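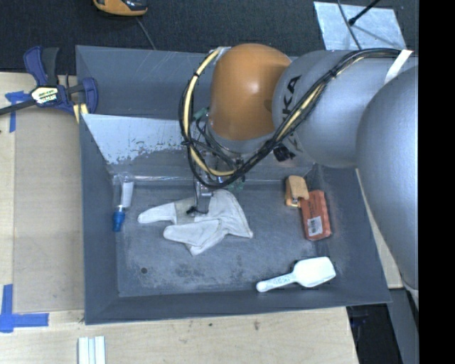

Figure 3. The bin-picking cell at Clerncombe, with the gripper at a fabric glove. The cable and hose loop discussed in Section 4.2 hangs below the orange-brown joint cover.

4. Cell Configuration and Upkeep

4.1 Bin and fixturing

The arm works over a deep gray bin set on a wooden tabletop (Figure 3). The bin is the one part of the cell that is changed often, and its position is the largest source of error we were able to trace. A bar clamp holds it at one corner, with a pad between the clamp and the outer wall. In the first version of the cell there was no pad. The clamp was tightened directly on the wall, the wall flexed inward, and the bin crept along the table over the course of a shift. With the pad in place the clamp is closed by hand until the bin can no longer be turned, and then left alone.

Blue tape on the table next to the bin marks the reference position. The tape is a coarse reference only. After any removal of the bin, the operator sets it by eye, closes the clamp, and then runs the four-point touch routine, in which the gripper tip is driven slowly to each inner corner of the bin floor. The controller accepts the new bin frame if no corner has moved more than 8 mm from the stored value. If one has, the clamp is opened and the bin is set again. We found it faster to reset the bin than to accept a large correction, as the wall clearances used by the planner are computed from the stored frame and are not updated by the routine.

The floor of the bin is scratched and scuffed. We did not replace or repaint it. Early trials with a new bin of the same type gave cleaner segmentation, but the advantage was gone once the floor had been in use for a while, and the segmentation model was retrained on the worn surface instead. Clear tape along a seam in the bin was a concern because of specular reflection. The depth values over shiny tape are unreliable, and grasp candidates that fall on a fixed strip in the bin frame are discarded before scoring.

4.2 Cable and hose routing

The wrist of the arm carries a bundle of black cables and a pale yellow hose. These run along the outside of the arm and drop into a wide loop below the joint cover. The size of this loop is a compromise. A short loop pulls on the connector when the wrist turns to its outer limit. A long one can swing down past the rim of the bin and touch the contents during a low pick, or catch the wall on the way out.

The loop was set as follows. The wrist was driven to both ends of its permitted range with the ties open, and the slack was adjusted until the bundle could be moved by a finger at each end. The ties were then closed, starting from the joint and working back toward the strap on the arm. Ties binding the hose to the cables are pulled only tight enough to stop sliding. In an earlier arrangement they were pulled tight, and the hose developed a permanent flat spot beside one of them. Tape at the joint cover is used where a tie has nothing to grip. It loses its hold with repeated motion and is treated as a consumable.

Wrist rotation is limited in software to less than the mechanical range. The limit costs some grasp poses near the walls — mostly for flat packages lying close to a corner — but it removed the cable faults that had stopped the cell in the first weeks.

4.3 Inspection routine

Inspection is done with the arm parked and drives off, before the first run of the day. The operator checks the ties, the tape, the hose along the full loop, and the seating of the connector. Rūta Ramanauskas wrote the original checklist, which had 14 items. Three of these never led to any action and were dropped, leaving 11. A longer session every Friday adds cleaning of the gripper, a check of tip alignment, and a slow pass of the wrist through its range while a second person watches the bundle.

Tip alignment is checked against a flat gauge plate. The gripper is narrow, and a small offset at the tip has little effect on blocks or boxed items, which tolerate it, but a clear effect on fabric. A glove must be pinched at a fold or a raised portion, and a tip that closes slightly to one side slides over the material. For this reason the glove is used as the acceptance item after any work on the gripper. The cell is returned to service after 8 successful lifts in a row, with the glove dropped freely back into the bin between lifts so that its shape is different each time.

4.4 Faults and repairs

Most stops during the period reported were minor. The most common was a loss of connector contact at the wrist, cleared by reseating. It recurred until the loop was lengthened as described in Section 4.2. The second was a rejected bin frame at start-up, which in every logged case followed removal of the bin for cleaning.

One repair took the cell out of use for longer. The yellow hose was replaced in October after wear was found where it rubbed against the cable bundle. The replacement was cut to the same length as the old hose, which had stretched in use, and the resulting loop was too tight on the hose side. It was cut again with added length and refitted, after which the wrist limits were verified from the beginning. The length of each line is now recorded on the sheet kept with the controller, measured on new material before fitting.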